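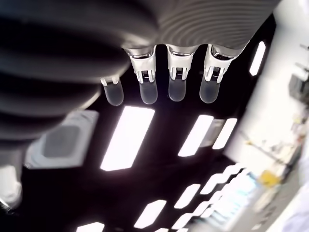
Black ceilings and white light

When I came to work in Annan, the first thing I disliked was the ceiling in our building. It was painted black, and the light panels in it were white and very strong. My colleague Efua Abubakari told me I would stop seeing it after one week. It is now the second winter and I still see it.

I understand the idea of a black ceiling. Pipes and cables disappear, the room feels higher, and one coat of paint costs less than 400 tiles. In a theater or a restaurant I like it very much. But in those places the lamps are soft, and people look at the stage or at the plate. In a room where people work until evening, a bright rectangle on a black surface is tiring. Each time you lift your head, your eyes must adjust, and when you look down again the rectangle stays with you for a moment.

Nest Rowlands, who manages the building, says that the panels give enough light on the desks, and I believe her. My complaint is with the difference between the panel and what is next to it. On a pale ceiling the light spreads a little and the edge is gentle. Black paint gives almost nothing back.

In January we had four days in room 205 while our floor was repaired. It has an old cream ceiling with stains in one corner. Mehwish Abbasi, who often has headaches, asked if we could stay there. I wanted the same.

I do not ask for a beautiful ceiling. I would ask the people who choose the paint to sit under it for one full afternoon, with a chair that leans back, and to look up from time to time. They choose from a small card held in the hand, near a window. Perhaps a warm gray would hide the pipes well enough. I would gladly help to paint it on a Saturday.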